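Desk surface, part two

The old mat had curled at both ends, so on Tuesday I replaced it with a pale green covering printed with a grid of thin white lines. The grid is useful for squaring things up — the cells drift 3 mm over the full width, which I can live with.

Small items go in the black mesh basket. Bottles stay out until they are finished, including the dark one with the blue cap. 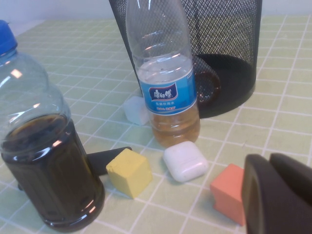
Konthorpe Workbench Club — Members' Pages

Next job is the edge. I have 100 cm of trim left and will cut it at 45 degrees.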